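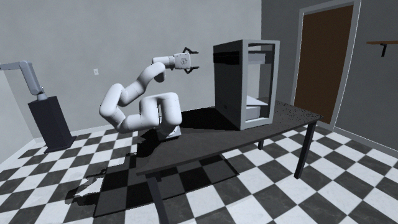
The Lurnance is a portable communion rail and kneeler for churches without a fixed rail, or with one that has to come out for concerts, weddings and building work. It is supplied in sections that stand on the floor without bolts, sockets or adhesive. Each foot ends in a replaceable pad, ordered in black, white or gray. On a black-and-white checkered floor like the one shown, most customers take black pads throughout, as a run of rail crosses both colors and the darker pad shows less dirt on either. Pads can be changed later with a flat screwdriver.

Sections

A straight section is 50 inches long and comfortably seats two adults at the kneeler. Sections join with a drop-in pin at the top rail and a hook plate at the base. No tools are needed for assembly. Up to five sections can be joined in a straight run before an end brace is required. For longer runs, or where the rail turns to follow the edge of a chancel step, use the corner post.

The kneeler is hinged to the rail. Folded up, it locks against the uprights with a sprung catch, and the section can be carried by one person through a standard doorway. Folded down, it rests on its own feet and does not load the hinge.

Materials

Frame: solid ash, doweled and glued
Top rail: solid ash, rounded on both edges
Kneeler board: birch plywood
Kneeler pad: firm foam, vinyl or wool cover, removable
Pins and hook plates: stainless steel
Foot pads: synthetic rubber, non-marking

Finishes are natural, medium oak and dark walnut. We can match existing pews from a sample, but not from a photograph. Send a piece with the original finish intact — the underside of a bookrest is usually the best place to take one.

Kneeler covers

Vinyl covers wipe clean with a damp cloth and mild soap. Wool covers are available in the liturgical colors and should be dry cleaned. Both attach with a hook-and-loop strip along the rear edge. Parishes that stitch their own covers can request the Plollilmont pattern sheet, which gives the cutting line, the seam allowance and the position of the strip. Needlepoint canvas needs a backing cloth, or the strip will pull the stitches.

Floors

The rail is stable on stone, tile, sealed wood and short-pile carpet. On deep carpet, fit the wide feet. Do not set a section across a change of level. The feet adjust for small unevenness only, and a section that rocks when empty should be moved before anyone kneels at it.

Storage

Sections stack flat or hang from the wall bracket. The Skurkden trolley holds three sections upright and has two locking casters. Keep the rail away from radiators and out of unheated sheds.

Ordering

The frame carries a five-year warranty. Covers and foot pads are treated as wearing parts and are sold separately. Stock finishes ship from the workshop; matched finishes are made to order, and orders needed for Easter should reach us before the start of Lent. For layout drawings, contact Yvonne Bickerstaff in the sales office. Questions about spare parts and older rails go to Graham Kettle.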